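SPEAKER NOTES - "Writing a crochet pattern other people can finish"
Muthoni, guild meetup, April. Slot is 2 pm, be up there five minutes early, get the clicker.

Water. Reading glasses. The bag with the sample owls.

OPEN

Hi, thanks, etc. Ask for hands: who here has made a stuffed toy from someone else's pattern? Keep hands up if you got stuck on it. Keep up if you emailed the designer. Wait for the laugh, move on.

Who I am, fast. Crochet toys, nine years, mostly owls and one very long snake. First free pattern was Clarno the owl. Put it up on a Sunday night, no testing, went to bed. Woke up to messages. All the same message. "Where do the ears go."

I'd written "sew ears to head." That was the whole step.

Hold up my Clarno. Then hold up Clarno no. 2, ears on the sides like a bear. Somebody mailed me that one as a gift and I love it. But she followed the pattern! She did what it said. Pass both around, ask for them back at the end.

PART 1 - ROUNDS

Number every round. Every one. If rounds 9 to 14 are the same, write 9-14 and the stitch count in brackets after.

Stitch count at the end of each line. Yes even the boring ones. People put the work down, kid wakes up, come back in three weeks, they need that number.

Say at the top if you join or spiral. I forgot this on Mulloritz (the snake). Had 37 rounds in the body before the first color change and half my testers had a seam wandering up the belly.

Abbreviations: US terms or UK terms, say which, put it where they can't miss it. A US double crochet is a UK treble. Tell the story of the enormous hat if time. If no time skip it.

Gauge - for toys people say it doesn't matter. It kind of does. Loose stitches, stuffing shows thru. Tell them hook size and tell them to go down one if they see gaps.

[drink water]

PART 2 - YARN AND EYES

Give yardage, not "one ball." Balls are all different. Weigh what's left over, do the sum, add a bit for the sewing up.

Safety eyes. Say the size, say which rounds they sit between, say how many stitches apart. Say it BEFORE the round where the head closes. Put it in its own line. I have cut open two heads over this, my own pattern, my own heads.

For babies: embroider the eyes. Say so in the pattern, don't assume. Same with buttons.

Stuffing: say when. "Stuff firmly" means somthing different to everybody. I write "stuff until it stands up by itself" for owls. For the snake I write "stuff so it still bends."

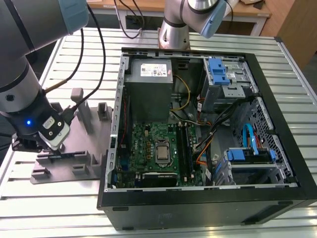 Muthoni Lukumay

PART 3 - TESTERS

How many? I like six. Two who've never made a toy, two who've made loads, and two who are picky. The picky ones are gold. Be nice to them, they get the pattern free forever.

Ask testers for:
- where did you stop and reread
- how much yarn, what hook
- a photo from the side, everyone sends the front
- anything you did different because it was easier

Last one's the best question on the list. Ramasamy the elephant got his whole trunk redone that way. I had it as a seperate piece, sewn on, floppy. Tester just picked up stitches from the face and kept going. So much better. I asked her, put her name in the pattern, sent yarn.

Don't rush them. Three weeks minimum. People have jobs.

Don't argue with them either. If two people misread a line it's the line. I still get this wrong, I get huffy, I go for a walk and then I fix it.

PART 4 - AFTER IT'S OUT

Put a version number and a date on the file. When you fix something, change the number and say what changed at the top. Clarno is on version 7 now.

Roughly 2,000 downloads on Clarno so far, and I've seen maybe 100 finished ones. Don't feel bad about the gap, I have a whole folder of patterns I'll never make either. You too. Look at them, they're nodding.

Ask for photos. Put it on the last page with an address that works (mine didn't, for four months). When people send one, write back. Ask before you post it anywhere.

Free or paid? Somebody will ask. My answer: first one free, see if you like answering mail. Charge once it's been tested. Don't go on too long about this, last time it ate the whole Q&A.

EXERCISE if we're on schedule - 10 min

Hand out the Tronasetti sheet (the little fox). One page, I left mistakes in it. Missing stitch count on round 6, no eye placement, "attach tail." Pairs. Find what would trip you up. Pens are in the tin.

Go round the room, take one from each pair. If they find one I didn't plant, write it down, fix the sheet later.

CLOSE

Read your own pattern out loud before you post it. Better, have someone read it to you while you crochet and don't let yourself fill in the gaps.

Handout's by the door. Questions.

GET THE OWLS BACK.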